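用品 > お手入れ > 石の天板 > Cellow ストーンワックス
印刷する | このページをメールで送る

Cellow ストーンワックス(大理石・石灰岩の天板用)

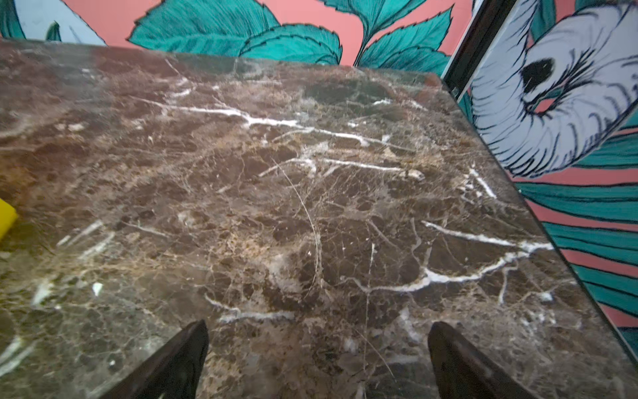

石の天板のお手入れについては、毎日のようにご相談をいただきます。いちばん多いのが「買ったときの艶が、なんとなく鈍くなってきた気がする」というお声で、次が「輪じみができてしまった、どうしたらいいでしょう」というもの。どちらもお気持ちはよくわかります。私どもの店にも古い大理石の作業台が一枚ありまして、コーヒーを置いたまま話しこんでしまい、あとで青くなったことが何度もあるのです。石とひとくちに言っても、真っ白なもの、灰色のもの、そして濃い茶色の地に白い脈が枝分かれしながら走り、クリーム色の細い筋が網のように入ったエンペラドール風のものまで、表情はほんとうにさまざまです。こうした濃い色の石は、白い石にくらべて油じみが目立ちにくいかわりに、拭きむらや白っぽい曇りがよく見えてしまうので、お使いになるワックスの色と量に少しだけ気をつかってあげたいところです。

Cellow ストーンワックスは、そういう天板のためにお取り扱いしている、やわらかい練り状のワックスです。蜜蝋とカルナバ蝋を合わせたもので、色はつけていません。缶をあけるとほんのり蜂蜜のような香りがしますが、塗って一晩おけばほとんど気にならなくなります。強い香りが苦手な方にもお使いいただいていますし、私自身もどちらかといえば鼻が敏感なほうなので、そのあたりはどうぞご安心ください。

もともとこの棚には、Prorham の液状つや出し剤を長いあいだ置いていました。あれはあれで手早く塗れてよい品だったのですが、冬場に分離しやすく、よく振ってもむらになる、というお便りが続きまして、いろいろ試したすえに Cellow へ切り替えたのが五月のことです。Prorham をまだお手元にお持ちの方は、もちろん最後までお使いください。ただし、上から重ねて Cellow を塗るとべたつくことがありますので、切り替えのときは一度、下に書いた手順で古い膜を落としてからにしていただけると助かります。

■ どんな石に使えるか

大理石、石灰岩、トラバーチンの、磨き仕上げまたは半艶仕上げの面にお使いいただけます。御影石にも塗れないわけではありませんが、もともと吸い込みが少ないので、表面に残って指の跡がつきやすくなります。御影石の方には、ワックスよりも、かたく絞った布での水拭きと乾拭きをおすすめしています。商売気がないと笑われますけれど、いらないものを買っていただいても、あとでお互いに困りますから。

水磨きなどの艶消し仕上げの面では、塗ったところが濡れたように濃く見えることがあります。これがお好きだとおっしゃる方もいれば、がっかりなさる方もいらっしゃいますので、脚の付け根や天板の裏など、目につかないところで必ずお試しください。樹脂でできた人造大理石には使えません。見分けがつかないというときは、裏側をのぞいてみると、切りっぱなしの石の肌が見えることがあります。それでもわからなければ、お問い合わせのときにいつごろ、どこでお求めになったものか書き添えてくださいね。

■ 塗る前に

まず、天板の上のものを全部どけます。花瓶も、リモコンも、積んである郵便物もです(わが家ではここにいちばん時間がかかります)。それから、ぬるま湯に中性の石けんをほんの少し溶かし、やわらかい布をかたく絞って、端から端まで拭いてください。お酢、レモン、クエン酸の入った洗剤は、大理石にはどうか使わないでください。酸は石の主な成分である炭酸カルシウムを溶かし、艶のあった面がそこだけ曇ってしまいます。水まわりの掃除にクエン酸をお使いの方は多いので、つい同じ布で拭いてしまった、というお話をほんとうによく伺います。

石けんで拭いたあとは、真水で絞った布で二度ほど拭き取り、乾いた布で仕上げて、一晩そのままにしておきます。急いでいるときは扇風機の風を当ててもかまいませんが、ドライヤーの熱風はおやめください。

古いワックスが残っている場合は、Sawatzky の石材用リムーバーを別にお取り扱いしています。こちらは中性寄りで匂いもおだやかなものです。換気をして、手袋をはめて、少しずつお使いください。落としたあとは、やはり真水で拭いて一晩乾かします。

■ 塗り方

やわらかい木綿の布に、あずき粒ほどのワックスを取ります。少なすぎるかしら、と思われるくらいがちょうどよい量です。手のひら二つ分くらいの広さを目安に、小さく円を描きながら薄くのばし、少しずつ場所を移していきます。石の脈に沿って塗らなくてはいけませんか、というご質問をときどきいただくのですが、木目とちがって向きは気になさらなくて大丈夫です。細かなひび模様の多い石では、筋のところにワックスがたまって白く残ることがありますので、そこだけは布の角で軽くならしてください。

30分おいてから、別の乾いた布で磨きます。はじめは少し重い手ごたえがありますが、だんだん布がすべるようになってきます。そこまで来たら、窓のほうから斜めに眺めてみてください。拭き残しは真上からだと見えにくく、光を横から受けたときによくわかります。むらが見つかったら、息をはあっと吹きかけて磨けばたいてい消えます。この瞬間が私はとても好きで、用もないのに店の作業台まで磨いてしまうことがあります!

塗った日は、濡れたものや熱いものを置かず、できれば翌朝まで休ませてください。ふだんにお使いの食卓なら6か月に一度、飾り棚のようにあまり触れない場所なら年に一度も塗れば十分です。塗りすぎるとかえって曇りますので、艶が足りないなと思ったときは、塗り足すまえに、まず乾拭きをしてみてください。

■ 輪じみと傷のこと

ワックスは汚れをつきにくくする薄い膜で、石そのものを変えるものではありません。すでにできてしまった輪じみのうち、酸で表面が荒れたものは、上から塗っても少し目立たなくなる程度です。指の腹でなでてざらっとするようでしたら、磨き直しの専門の業者さんにご相談になるのが早道だと思います。一方、触ってもつるりとしていて色だけが濃いものは、水や油がしみこんでいることが多く、水だけなら何日か置くと薄くなることもあります。あわててこすらず、しばらく様子を見てあげてください。

グラスの下にはコースターを、お鍋の下には厚手の鍋敷きをお使いください。コースターは Flesport のフェルト製のものが評判がよく、店でもお茶を出すときに使っています。裏がゴムのものは、長く置いたままにすると跡が残ることがありますので、白い石の上ではとくにお気をつけください。

■ 商品の詳細

品名:Cellow ストーンワックス
種類:練り状(無着色)
成分:蜜蝋、カルナバ蝋、植物性油脂
内容量:384 g
使用量の目安:四人掛けの食卓でおよそ2年分
付属品:木綿の磨き布 2枚
保管:直射日光と火の気を避け、ふたをしっかり閉めて涼しいところへ
使えないもの:人造大理石、木、革、塗装面、床

床にはお使いにならないでください。石の床に塗るとたいへんすべりやすくなります。玄関の敷石に塗りたいというご相談もありましたが、やはりお断りしています。

それから、調理台のように食べものがじかに触れる場所についてもよく尋ねられます。パン生地をこねたり、チョコレートをのばしたりなさる面には塗らずに、石けん拭きと真水拭きだけでお使いください。

使い終わった布は、広げて風通しのよいところで乾かしてから捨ててください。植物性の油がしみた布は、丸めたまま置いておくと熱をもつことがあります。付属の磨き布は、ぬるま湯と石けんで手洗いすればくり返しお使いいただけますが、柔軟剤は入れないほうが磨き心地がよいようです。

■ ご注文とお届け

缶は一つからお送りします。夏のあいだは輸送中にやわらかくなり、ふたの裏に少しついていることがありますが、涼しいところに立てて置いていただければもとの固さに戻り、使い心地も変わりません。表面に白い粉のようなものが浮くことがありますが、これは蝋の成分ですので、そのままお使いください。

缶だけの詰め替えはまだご用意がなく、毎回きれいな空き缶が増えてしまうのが心苦しいところです。うちではボタンや輪ゴムを入れています。詰め替え用についてはお問い合わせも多いので、ご用意できましたらこのページに書き足します。

お手持ちの石に合うかどうか迷われたら、ご注文の前に遠慮なくお便りください。石の色と仕上げ、ふだんの使い方を書いていただければ、わかる範囲でお返事いたします。長いメールも大歓迎です。こちらの返事もたいてい長くなりますので、お茶でも飲みながら読んでいただければうれしいです。

最終更新:8/31/26
印刷する | このページをメールで送る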